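Handout 4: Pricing a tabletop cell before you fall in love with an arm
Robot Cells for Small Budgets, Friday section
Gerrit Naidoo

12 shares | 8 comments

Okay, last week we all got excited about arms and I let it run on far too long, so this week we talk about money! Keep these four views next to you while you read, because most of what I want to say is about the stuff around the arm and how little of it shows up on a first quote.

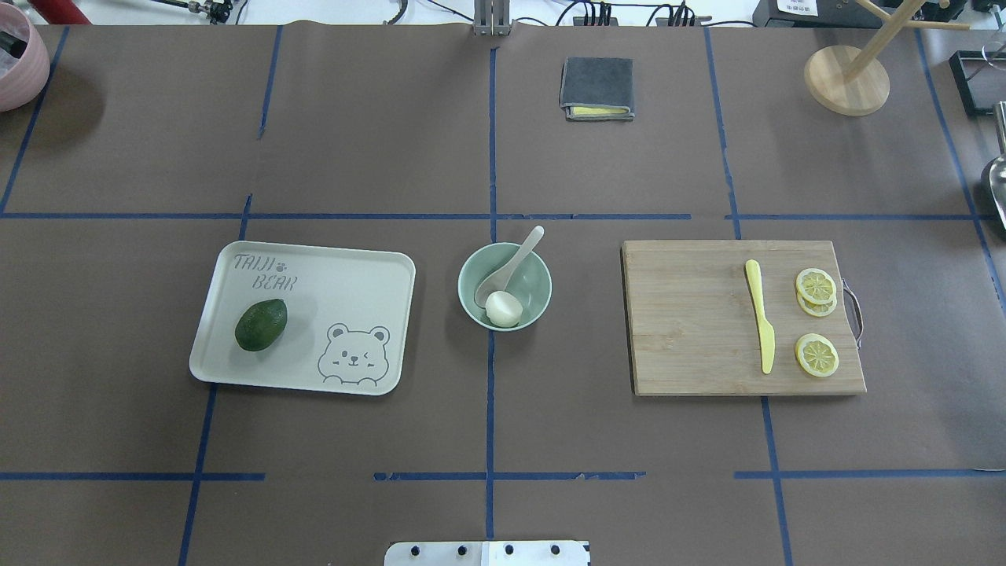
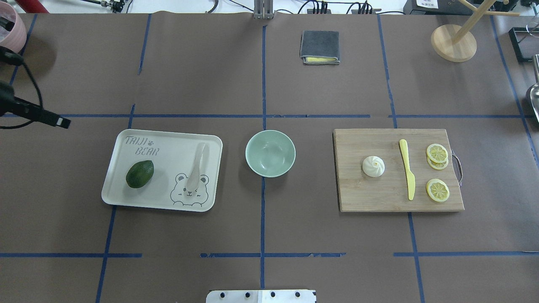
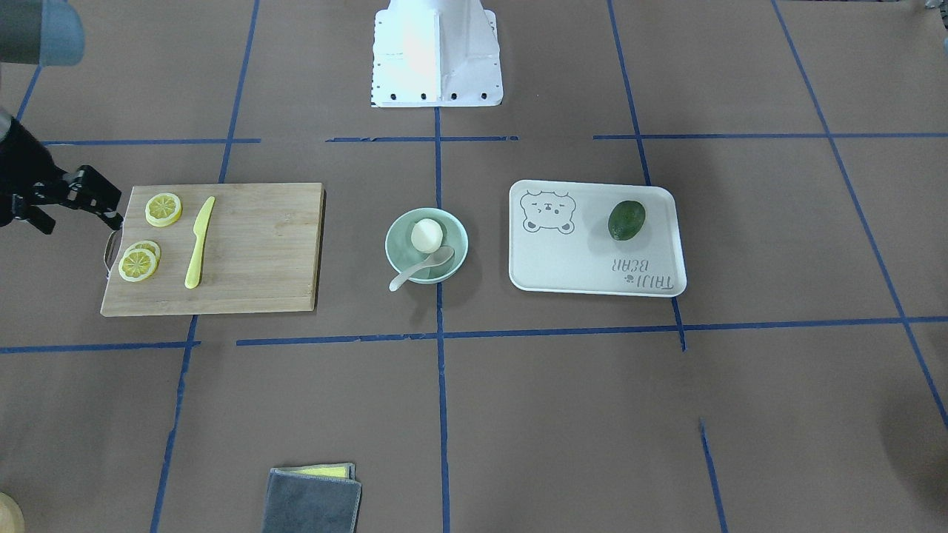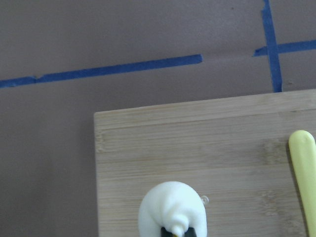
Fig. 4.1. Taped tabletop cell with bamboo board and kitchen items. The first two views are from the head camera, the third is from a fixed camera, the last is from the wrist.

Start with the table. When I ask a class to budget a cell, the table gets one line and a guess, and then the guess is wrong. You need a top that stays put when the arm moves, a place to bolt the base (look at the bolt holes in the first view), and somewhere for the power strip to live. Write all of those down as separate lines. Cables too. I mean it about the cables.

Then the surface. I love brown paper and blue tape for this. It's cheap, you can swap it when it gets scruffy (the tape is already fraying near the bottom in the first view), and the grid gives you a way to say "put the bowl back on the center line" to a person who wasn't there yesterday. Budget it as a consumable, per month, and don't hide it in "misc."

Cameras next. Three kinds of view means three mounts, three cables and three sets of spares, and the group from Prudska forgot the mounts completely in their May plan. Great plan otherwise! The wrist view is the one people try to cut when the total gets scary. Look at how close it gets to the fingers and the white thing they're holding before you cut it. If the budget really won't stretch, I'd delay the second arm first.

Props are where you save. A bowl, a spoon, a tray with a bear on it, a yellow plastic knife, some lemon slices: that's kitchen-shop money. Buy doubles of everything on day one, though. Kuniritz bought singles, the shop stopped carrying their bowl, and they ended up with half their runs on one bowl and half on another (I still hear about it).

Soft things deserve their own line. If your task list has anything squashy on it, like a bun, plan for extra fingertips and ask the seller how long a replacement pair takes to arrive. Talen quoted us 16 days and Matubbar quoted eight, for parts that did the same job for us. Matubbar cost more. We went with Matubbar and I'd do it again, but argue with me in class.

For the exercise, you have $400 for everything on the table that isn't a robot, a camera or a computer. That covers:

- surface, tape and replacement paper
- props, with doubles
- power strip and cable ties
- one pair of spare fingertips
- whatever you think I left out

Work in pairs, bring real prices, and put the delivery time next to each one. A list without delivery times gets sent back. Keep 12 percent unspent and tell me in one sentence what you think will eat it. Arms and cameras are next week, so please leave the arm brochures at home.

Share this handout | 16 shares this week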